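Wintering over at Tunstall pond, is it worth feeding the carp?

reedmargin
Hi all, hoping for some kind advice. I've had a ticket on the Tunstall water for two seasons now and I've never bothered much past the first frosts, but the bug has bitten me this year! Do you keep bait going in through February, or let the fish be? 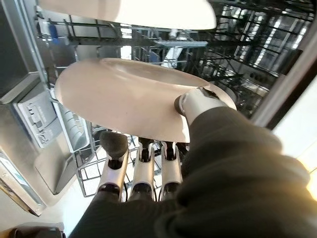
I had one run last week on a single grain of corn, close in by the reeds, and lost it at the net. Lovely long fish, too.

oldfloat_245
Let them be, friend. I fished Vulldale for years on next to nothing, and a handful of bait in cold water will sit there and spoil.

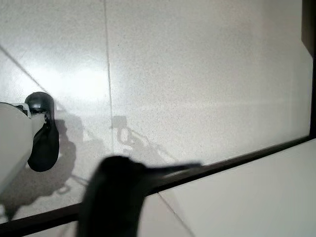
If you must, try a few maggots over the deepest spot you can find and then sit on your hands — hard, I know.

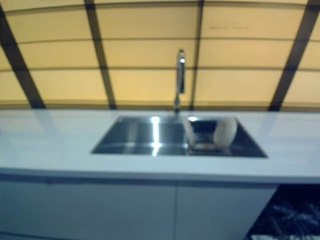
Posted by nesis_drifter on 2022-01-29

I'll have to disagree a little with oldfloat, much as I enjoy his posts. We trickled bait into Wuvholm all last winter, about 2 pounds a week, and the carp kept coming back to it.

reedmargin
Thank you both, that's so helpful. Maggots first, then, and I'll bring the corn along in my pocket.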